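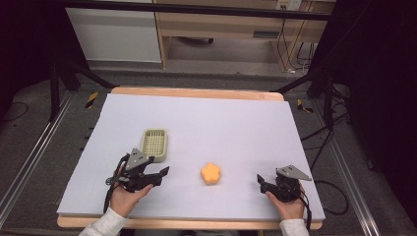

Vondeswood replied to my last post to ask whether the left gripper ever got its nerve back or whether it's still letting go of things whenever it feels like it. Fair question. Thread, because the answer got long.

The short version: it was the cable. It is always the cable. I spent four days proving it was everything else first.

For anyone joining now, I work with a pair of hand-held grippers. You squeeze, the jaws close, the angle gets logged, and later an arm tries to do what you did. Small soft objects, mostly, moved into small containers, mostly. My mother thinks I work in robotics. Technically I put a sponge in a basket.

The fault: every so often the left gripper would report its jaws as fully open while they were fully closed. I'd be standing there with a sponge firmly in hand and the software would be telling me I was holding air, with great confidence and two decimal places.

This is worse than a gripper that dies. A dead gripper gets noticed. A gripper that lies for half a second and then goes back to telling the truth gets its lies saved to disk and taught to an arm.

We found out from the arm. It would reach over, close on the object beautifully, lift it, then open its jaws in mid-air and carry on to the basket with nothing. It even did the little pause over the basket. It had learned that from me.

Day one I blamed the software. I rolled back the logging update from February. The gripper went on lying, now with an older version number.

Day two I blamed the encoder. Swapped it for the spare. The spare behaved perfectly for 12 minutes, long enough for me to write "fixed" in the team channel and get a thumbs up from someone senior.

I would like that thumbs up stricken from the record.

Day three I blamed the sponge. I'm not proud of it. The theory was that something so squashy let the jaws close past their limit and the reading wrapped around to zero. I had a diagram. Then I ran the gripper for an hour holding nothing at all and it lied exactly as often.

Day four I finally wrote to support at Bralter, who made the cable. They replied with one question: does it happen more when you reach across your body?

Reader, it happened only when I reached across my body.

There's a spot right behind the connector where the cable bends every time the left wrist turns in. After enough turns, one conductor had cracked inside the jacket. Looked fine. Felt fine. Straighten it and it tested fine, and naturally I had tested it straight, on the bench, like a gentleman.

Reply from Duvard, which I'm quoting because it's useful and also rude: "Wiggle test first. Always. It takes two minutes and you can do it while sulking."

So, the wiggle test, for the record. Plug it in, hold the jaws closed, watch the live reading, and bend the cable a little at a time from the connector down. If the number jumps, stop, you have your answer. Leave the encoder alone. It did nothing to you.

The new cable has a proper loop at the gripper end, so the bend is spread out, and a clamp that takes the pull. The clamp came out of a drawer. The drawer is the most reliable piece of equipment we own.

The part I don't enjoy: the recordings. Every session made with the old cable had to be checked for readings that jump from closed to open faster than a human can move. I wrote a filter for it. It threw out far more than I'd hoped, including one afternoon I remember as being really good.

Someone at Guo asked if we could patch the bad readings and keep the sessions. We tried. You can fill in a short gap. You can't fill in the bit where I noticed something was off and started squeezing harder out of spite, and an arm that learns spite is a safety matter.

New rule on our side: if a reading jumps faster than the jaws can travel, recording stops and it beeps. The beep is awful. I picked it.

Vondeswood, to answer you properly: yes, it's holding on to things again. I've ordered a second cable for the right one, which has never done anything wrong and which I now watch constantly.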